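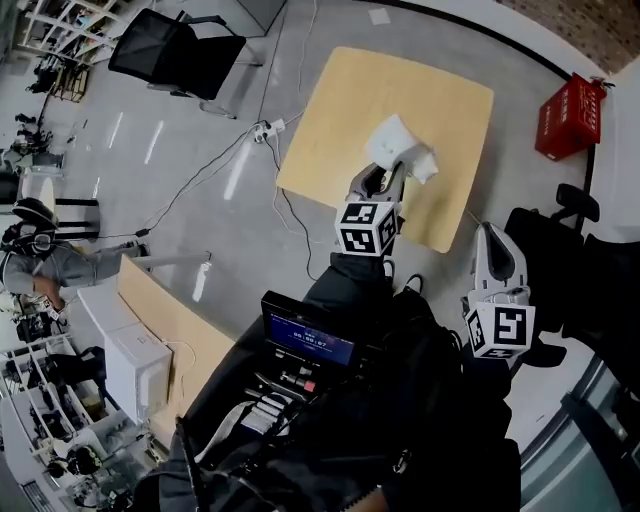 # Unit 6: Payload, towing and axle ratings on light trucks

Read this before the weighing session. Bring a calculator and the blank worksheet from Unit 5.

## 6.1 Terms

- **Curb weight.** The truck with all standard equipment and full fluids, with no people and no cargo.
- **GVWR** (gross vehicle weight rating). The most the truck may weigh when loaded, including driver, passengers, cargo and the tongue weight of any trailer.
- **GAWR** (gross axle weight rating). The most each axle may carry. Front and rear are listed separately.
- **GCWR** (gross combined weight rating). The most the truck and trailer may weigh together.
- **Payload.** GVWR minus the weight of the truck as it left the factory. Options count against it.

Ratings are limits set by the manufacturer. Weights are what the scale shows. Students lose marks every year by mixing the two, usually by writing GVW where GVWR is meant.

## 6.2 Where the numbers are found

GVWR and both GAWR figures are on the certification label, normally on the driver's door or door pillar. The tire and loading label nearby gives the combined weight of occupants and cargo for that particular truck. GCWR is usually printed only in the towing guide or the owner's manual.

A sales brochure gives the best case for a model line. Two trucks with the same name can differ by several hundred pounds of payload once cab, bed, engine, drive type and trim are chosen. Four-wheel drive adds weight at the front axle, and a larger cab adds it along the whole frame.

## 6.3 Tongue weight

For a conventional trailer, plan on 10 to 15 percent of loaded trailer weight at the hitch. That load is carried by the truck and is charged against payload, GVWR and rear GAWR.

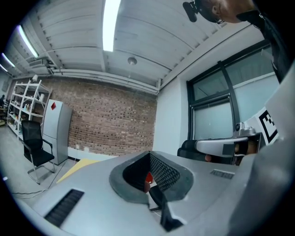 **Does the weight of the hitch itself count against payload?**

Any hitch part added after the truck was built counts against payload, including the ball mount, the ball and a weight-distributing head. A factory-installed receiver is already part of the truck's weight and should not be subtracted a second time.

## 6.4 Worked problem

The Jerum is a crew-cab pickup used throughout this course. Its loading label allows 1,540 lb of occupants and cargo. It carries the following:

| Item | Weight (lb) |
|---|---|
| Driver | 166 |
| Passenger and bags | 210 |
| Sornico bed cover | 84 |
| Tools in bed | 279 |
| Ball mount and ball | 31 |
| **Total** | **770** |

Remaining payload is 1,540 – 770 = 770 lb.

The trailer is an Arabzadeh flatbed, 5,200 lb loaded. At 12 percent, tongue weight is 624 lb. This leaves 146 lb. At 15 percent, tongue weight is 780 lb and the truck is over its limit by 10 lb, even though the trailer is well under the tow rating of 7,400 lb.

Payload ran out before tow rating did. This is the usual result on half-ton trucks with heavy trim.

## 6.5 Weighing procedure

Use the same fuel level and the same occupants for all passes.

1. Weigh the truck alone, front axle and rear axle on separate platforms.
2. Hitch the trailer and weigh again, with the trailer axles on a third platform.
3. Add the two truck axles from step 2 and compare with GVWR.
4. Compare each truck axle with its own GAWR.
5. Add all three platforms and compare with GCWR.

Tongue weight is the truck total in step 2 minus the truck total in step 1. Expect the front axle to read lighter in step 2 – the hitch load acts behind the rear axle and lifts the nose.

Work in groups of up to four. Enter readings in pounds as displayed and do not round until the last line.

## 6.6 Problems for next session

1. Repeat 6.4 with the tools moved from the bed to the trailer. Assume a tongue weight of 12 percent of the new trailer weight.
2. A Uline van has a GVWR of 8,600 lb, a front GAWR of 4,100 lb and a rear GAWR of 5,000 lb. Explain why the axle ratings add up to more than the GVWR.
3. Find the heaviest trailer the Jerum can pull at 15 percent tongue weight with the load in 6.4 unchanged. Show all steps.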